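How to build a house glossary from existing documents

By Felista Ondieki
Updated 20/08/2024

This tutorial covers the making of a house glossary: a list of the technical words a firm uses, with one agreed spelling and one agreed meaning for each. It assumes you have a body of finished documents, a spreadsheet program and a plain text editor. No knowledge of dictionary work is needed.

The worked entries come from the glossary we keep at Javgate for the Zomix manuals. The method is the same for any subject.

Before you start

Decide what the glossary is for. A glossary for customers explains words. A glossary for writers and translators also rules on them: it says which of two spellings to use and which words to avoid. The second kind needs more fields per entry and takes longer. This page describes the second kind. If you only need the first, skip steps 5 and 7.

You will also need a reference dictionary. Choose one, note the edition or the date you consulted it, and use the same one throughout. Any general word that is in the reference dictionary, and that you use in the sense given there, stays out of the glossary.

Step 1. Collect the source texts

Gather documents that have been published or signed off. Drafts contain spellings that were later corrected, and these will distort the counts in step 3. Include at least one example of each type of text you produce: manuals, release notes, support articles, training material, interface text.

Save each document as plain text in UTF-8. Check a few files for:

- words split by a hyphen at the end of a line
- curly and straight apostrophes mixed in the same file
- headers and footers repeated on every page

Rejoin the split words and delete the repeated lines. Convert all apostrophes to one form. If you leave them mixed, "user's" will appear as two different words in the list.

Keep interface text in a separate file. It is written in capitals or title case more often than running text, and you will want to be able to tell where a capital letter came from.

Step 2. Make the word list

Use any word-frequency tool that produces a table of words and counts. Set it to ignore case for the first pass. Set it to treat the hyphen as part of the word, so that "log-in" is counted as one item. If the tool cannot do this, replace hyphens inside words with an underscore before you run it.

Remove from the list:

- everything in the reference dictionary's common vocabulary (most tools accept a stop list)
- numbers standing alone
- file names and code samples
- names of people

Leave product names in for now. They are dealt with in step 6.

Run the tool a second time for two-word and three-word sequences. Many technical terms are phrases made of ordinary words, and a single-word list will miss them. "Dead letter queue" is three common words, none of which would survive the stop list.

Our first list for Zomix held 2,000 items before any sorting. The majority were inflected forms and typing errors.

Step 3. Group the forms

Sort the list alphabetically and bring together the forms that belong to one word. "Cache", "caches", "cached" and "caching" are one entry unless one of them has a separate meaning. Put the base form in the first column and the others in the second.

Bring spelling variants together in the same way, but keep the count for each variant. You will need it. A typical group looks like this:

Base form: log-in (noun)
Variants found: log-in, login, log in
Note: "log in" as a verb is correct and is counted separately

Counts made by machine cannot tell a noun from a verb. Open the concordance view, which shows each word with its neighbours, and check by eye where a variant could be either. Other pairs that need this check are set-up and set up, back-up and back up, roll-out and roll out.

Step 4. Choose the headwords

Not every word that survives the grouping deserves an entry. Admit a word if it meets both of these tests:

a) It occurs in two or more documents by different writers. A word used many times by one writer may be a private habit.

b) A competent reader from outside the firm could misread it, misspell it or fail to find it in the reference dictionary.

Test (b) admits ordinary words used in a special sense. "Orphan", "daemon", "handshake" and "salt" all have entries in a general dictionary, and a reader who looks them up may come away with the wrong meaning.

Initialisms are admitted on the same tests. Record whether each is spoken as letters or as a word, as this decides between "a" and "an" in running text: "an SLA", "a RAM module". Where usage is divided, as with SQL, the glossary has to choose. We chose letters, so our manuals say "an SQL statement".

Keep the rejected words in a separate sheet with the reason for rejection. The same words are proposed again every year.

Step 5. Rule on the spelling

For each headword with more than one spelling, choose a preferred form. Apply these in order and stop at the first that gives an answer:

1. The form fixed by law, contract or a standard you must comply with.
2. The form in the reference dictionary.
3. The form shown in the product interface.
4. The form with the highest count in your own texts.

Some firms put the interface above the dictionary. This is workable only if interface text is itself checked before release. Ida Albers, who edits our translated manuals, argued for that order and we tried it for one release. The interface had "disk" on one screen and "disc" on the next, and the order was changed back.

For British texts, enter the known difficult cases at the start so that they are not argued one at a time: program (software) against programme (schedule), disk (magnetic) against disc (optical), licence (noun) against license (verb), dialog (the window) against dialogue (the conversation). State whether verbs take -ise or -ize and do not mix them.

Step 6. Deal with names

Product names are not terms and should not be defined as if they were. Put them in a separate list with three columns: the name, the capital letters, and the permitted use in a sentence. For example:

Zomix. Initial capital only. Use as an adjective before a noun at first mention ("the Zomix scheduler"), alone after that.

Rashidi. Initial capital only. The name of the report format. Do not form a plural.

Ekside. Initial capital only. Do not use as a verb.

The last instruction is necessary when staff have begun to use the name as a verb in speech, which then finds its way into release notes. Search the source texts for the name with -ed and -ing endings and list each case for correction.

Step 7. Write the entries

Use the same fields in the same order for every entry:

Headword
Part of speech
Definition
Example (copied from a published text, with its source)
Do not use (rejected variants and near-synonyms)
Date and initials

Write the definition as a phrase that could replace the word in a sentence. Begin a noun definition with a noun, a verb definition with a verb. Do not begin with "when" or "where". Do not use the headword in its own definition, and do not use any other technical word unless it has an entry too.

A finished entry:

timeout
noun
the end of a waiting period after which a process stops without a result
"Set the timeout before you start the transfer." (Zomix Operator's Manual, chapter 7)
Do not use: time-out, time out (noun)

If a word has two senses, number them and put the more frequent first. If it has more than two, look at the source texts again. Writers may be using one word for several things that need names of their own.

Step 8. Test and publish

Give 34 entries, drawn at random, to a reader who did not write them. Cover the headwords and ask the reader to supply the word from the definition alone. Rewrite any entry that fails. In our test seven failed, and in five of those the definition was too broad.

Export the sheet as tab-separated text. If your authoring tool limits the length of a field, check the longest definitions before import. Ours accepts 1,024 characters and cuts the rest without a warning. Load the preferred forms into the spelling checker, and the rejected forms into its exclusion list if it has one.

Step 9. Keep it current

Set one month a year for revision. We use January, when no release is due. Rerun steps 1 to 4 on the texts published since the last revision and compare the new list with the old. Mark entries that no longer occur as obsolete, with the date. Do not delete them, as older manuals remain in use and readers will look the words up.

Proposals received between revisions go into the sheet of candidates with the sentence in which the word was found. A proposal without a sentence is returned to the sender.
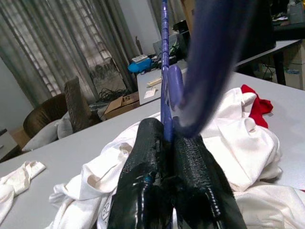 Ribbed blue rod with purple paddle, between black gripper fingers.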